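Home | Women | Jackets | Knitwear | Care | Sale

Tasia Zip Jacket – Pale Sage

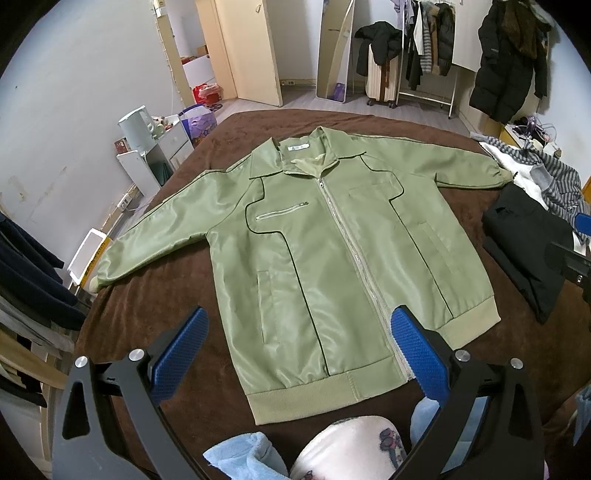
Neelam Tiwari writes that she wore hers most of the winter over a thin sweater and only sized up because she wanted room in the shoulders. She found the collar stiff for the first week and says it sat better after that.

Shared 17 times | 4 comments

The Tasia is a short jacket in pale sage green with a smooth, slightly shiny, leather-like surface. It has a wide pointed collar and a long silver-toned zipper down the front. Thin black piping follows each side of the front down to the hem. The hem is ribbed, with a smooth tab at the front, and the cuffs are ribbed as well.

Pockets: two slanted pockets low on the sides, plus a short zipped one on the chest. The chest pocket holds a card or a key. Most phones are too big for it.

Fit: regular, ending at the hip. If you are between sizes, take the larger one. The sleeves run a little long on people under 5 feet 4.

Care: wipe with a damp cloth and mild soap. Do not machine wash, tumble dry or iron. Creases in the sleeves ease out if the jacket hangs overnight – use a wide hanger so the shoulders keep their shape. Keep it away from radiators.

Price: $127. The longer version, the Skirkier, is $178 and comes with the same collar.

The sage sold out in February and is back in all sizes except XS. Orders placed before 2 p.m. ship the same day. Returns are accepted unworn, with the neck label still in.

Share | Save | Size chart | Back to Jackets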